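寝室の壁紙、本当に「調湿」するの? 塗り壁と迷っています

1:mugicha_no_ato
築年数のいった戸建ての寝室を直そうとしています。冬になると北側の壁の下のほうがうっすら湿って、家具をどかすと黒い点々が出る、よくあるやつです。
工務店から勧められたのがTunwoodの調湿壁紙。普通のビニールクロスとの差額が寝室一部屋で3万円くらいとのこと。カタログには「余分な湿気を吸って、乾いたら吐く」とあるんですが、紙みたいな厚さのもので何がどれだけ吸えるのか、正直ピンときません。
もうひとつの候補がMestholmの漆喰風の塗り材で、こちらは自分で塗れば材料代だけ。ただし家族は「素人の塗り壁は絶対ムラになる」と反対しています。
使ったことのある方、効いたか効かないかだけでも教えてください。

2:kitamuki6jo
調湿壁紙、うちは貼って2年です。結論から言うと、わかりません。
結露は減った気がします。でも同じ年に窓に内窓を付けたので、どっちの手柄なのか分けようがない。工務店は「壁紙が効いてますね」と言い、内窓の業者は「内窓が効いてますね」と言いました。そりゃそう言うでしょう。

3:hake_to_kote
>>1
カビが出るのは壁の下のほうだけですか。それなら壁紙の問題ではなくて、壁の表面が冷えているんです。断熱材が下がっているか、もともと入っていないか。仕上げを何にしても、冷たい面には水がつきます。
差額3万を出す前に、コンセントのカバーを外して、見える範囲で断熱材があるか確認してもらったほうがいい(電気を触る作業は業者に)。

4:mugicha_no_ato
>>3
下のほうだけです。あと隅。
断熱の話は工務店からは一度も出ませんでした。聞いたら「開けてみないとわからない」で終わりそうで、こっちも聞いていません。

5:yane_ura_tanuki
塗り壁派です。6畳の寝室を自分で塗りました。
漆喰系はいいですよ、朝の空気が違います。ムラは味です。うちの連れ合いも最初は反対していましたが、今は何も言いません。

6:kitamuki6jo
>>5
「朝の空気が違う」って何を測ったんですか。煽りじゃなくて、湿度計の数字があるなら見たいです。
何も言わないのは諦めただけかもしれないですよ。

7:yane_ura_tanuki
>>6
測ってません。体感です。体感で暮らしてるんだからいいじゃないですか。

8:kitamuki6jo
>>7
自分の家ならいいです。これから金を出す人に勧めるときの根拠としては弱いと言っています。

9:suiteki_memo
湿度計の話が出たので。
家の寝室で一冬、Sideckの記録式の湿度計を枕元と北側の隅に置いて記録を取りました。壁は普通のビニールクロスです。全部書くと長くなるので気づいたことだけ。

枕元の湿度は、壁より人間と換気で決まります。寝ている間に上がって、朝ドアを開けるとあっという間に下がる。ドアを少し開けて寝た夜は、そもそもあまり上がらない。グラフで見ると拍子抜けするくらいはっきり出ます。

隅のほうは別の話で、家具の配置でかなり変わりました。最初はベッドを壁にぴったり付けていたんですが、マットレスと壁の間に空気が通らないので、そこだけずっと湿度が高いままです。手のひらが入るくらい離したら、次の週から線の形が変わりました。

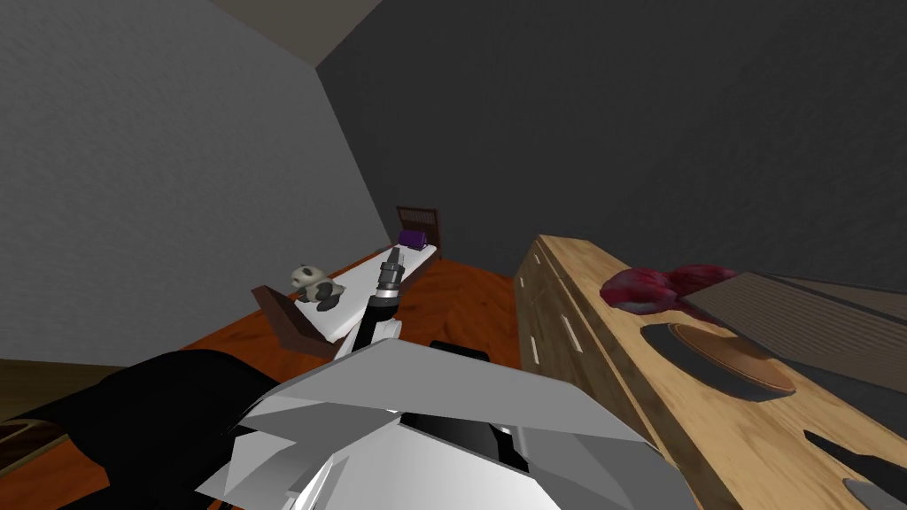 離すと今度は枕が落ちるとか、部屋が狭くなるとか、そういう文句は出ます。うちは結局、頭側だけ少し離して足元側はさらに広めにとる、斜めの置き方に落ち着きました。見た目は悪いです。でも0円です。
なので>>1さんには、壁をどうこうする前に、まず一か月この状態で測ることをお勧めします。貼ってから測っても比べる相手がありません。

10:hake_to_kote
>>9
これが正しい順番。
ただ一点だけ。空気の湿度と壁の表面の温度は別ものなので、できれば表面温度も見てほしい。空気が50%台でも壁が冷えていれば隅は濡れます。赤外線の安い温度計で十分です。

11:suiteki_memo
>>10
それは測っていませんでした。おっしゃる通りで、離して改善したのは空気が回って壁が少し温まったからかもしれない。私の記録からはそこまで言えません。

12:mokume_zakka
流れを切ってすみませんが、カタログの数字ってどう読めばいいんでしょう。
Rampersadの調湿ボードを調べていて、3,758円の小箱を買ってみたんですが、裏に「吸放湿量」としか書いてなくて、何時間かけて、湿度が何%から何%に変わったときの数字なのかがどこにもない。

13:hake_to_kote
>>12
条件の書いていない数字は読まなくていいです。
吸放湿の試験は、湿った箱の中に決まった時間入れて重さの変化を量る、という類のものです。部屋で同じことが起きるとは限らない。換気していれば湿気は壁が吸う前に出ていくし、締め切っていれば壁はすぐ満腹になります。満腹になった壁はただの壁です。

14:yane_ura_tanuki
>>13
でも昔の土壁の家は調湿していたわけでしょう。先人の知恵を全否定ですか。

15:hake_to_kote
>>14
昔の土壁は厚みが何センチもあるし、そもそも家が隙間だらけで勝手に換気していました。薄塗りの仕上げ材と同じ「塗り壁」という言葉でくくるのが無理です。土壁を否定してはいません。左官の下で働いていたので、むしろ好きです。

16:kitamuki6jo
好きな人がそう言うなら信用できる。

17:nokishita_08
工務店勤めです(>>1の工務店ではありません)。
身内を悪く言うようですが、調湿壁紙は説明が楽なんです。「断熱が足りません、壁を開けましょう」と言うと見積もりの桁が上がってお客さんが逃げる。壁紙なら差額数万円で、対策しましたと言える。悪意でやっている人はあまりいないと思いますが、みんな楽なほうに流れます。
それと、貼り替えでカビの跡が一度全部きれいになるので、翌年くらいまでは効いたように見えます。

18:mugicha_no_ato
>>17
うわあ。
それ、工務店に言ったら気まずくなりますかね。

19:nokishita_08
>>18
なりません。「北側の壁の断熱はどうなっていますか」と普通に聞けばいい。まともなところなら図面か床下か小屋裏か、どこかから確認してくれます。「開けてみないと」で終わったら、確認にいくらかかるかを聞いてください。

20:tsuyuake_mada
冬の話ばかりですが、梅雨はどうですか。うちは6月のほうがひどいです。押し入れの布団が重い。

21:suiteki_memo
>>20
梅雨は外の空気が湿っているので、窓を開ければ下がるという話が通用しなくなります。うちは除湿機を回しました。毎日タンクに水がたまるので、それを見ていると壁紙の吸える量なんて誤差だなと思います。

22:yane_ura_tanuki
>>21
除湿機は電気代がかかるし音もうるさい。壁は電気代ゼロで静かです。そこは認めてほしい。

23:suiteki_memo
>>22
静かなのは認めます。うちの除湿機は寝室で回すと眠れないので、夕方に回して寝る前に切っています。

24:mokume_zakka
>>22
静かに何もしていない可能性は……

25:yane_ura_tanuki
>>24
言うと思った。
わかりました、今度の冬は湿度計を買って塗った部屋と塗っていない部屋で測ります。負けたら報告します。勝っても報告します。

26:hake_to_kote
>>25
それは読みたい。できればドアの開け閉めと、その部屋で寝る人数をそろえてください。そろえないとまた2番の人に怒られます。

27:kitamuki6jo
怒ってないです。

28:iwashi_gumo
空気を読まずに反対意見を。
私は調湿壁紙でよかったと思っています。理由は湿気じゃなくて表面の質感です。テカらないし、柄も落ち着いている。調湿はおまけと考えれば差額も腹が立ちません。みなさん機能だけで語りすぎでは。

29:nokishita_08
>>28
その買い方なら文句なしです。見た目が気に入って買った人から苦情が来たことはないです。

30:kitamuki6jo
>>28
それは同意。うちも柄は気に入っています。
ただ表面がざらついているので、ほこりを拾いますよね。掃除のとき濡れ雑巾で拭いたら毛羽立って、そこだけ白っぽくなりました。枕元は特に気をつけて。

31:tsuyuake_mada
子どもがいる家で塗り壁は粉がつきませんか。前に泊まった宿で、寄りかかったら背中が真っ白になりました。

32:yane_ura_tanuki
>>31
固める樹脂が入っている製品なら、つきません。うちのは入っています。

33:hake_to_kote
>>32
樹脂が多いと、そのぶん吸う力は落ちます。粉が落ちない、よく吸う、安い、が全部そろっているという宣伝を見たら、試験条件の欄を探してください。だいたい見当たらないので。

34:mugicha_no_ato
スレ主です。まとめて返事します。
昨日、ベッドを壁から離しました。裏に去年の靴下がありました。湿度計は二つ注文したところです。表面温度計は夫の工具箱に入っていたので、今朝6時に測ったら、北側の隅が部屋の真ん中の壁より3度低かったです。
工務店には断熱のことをメールで聞きました。壁紙の契約は止めてもらっています。

35:hake_to_kote
>>34
暖かくなってきた時期の朝でその差なら、真冬はもっと開きます。断熱か、隙間風か、どちらか疑っていい。メールに測った数字も書き添えるといいですよ。

36:mokume_zakka
>>34
ちなみに小箱のほうは靴箱に入れました。効いているかどうかはわかりません。

37:mugicha_no_ato
工務店から返事が来ました(2019年3月31日)。小屋裏から壁の上のほうを覗いてくれるそうです。費用は無料。ただし「調湿壁紙も併用されるとより安心です」と最後に書いてありました。

38:kitamuki6jo
>>37
ぶれないな。

39:nokishita_08
>>37
覗くときは写真を撮ってもらってください。上から見えるのは上だけなので、下がどうなっているかはそれだけでは決められません。そこを「入っていました、大丈夫です」で済まされそうになったら、またここに書いてください。

40:mugicha_no_ato
>>39
了解です。写真、頼んでおきます。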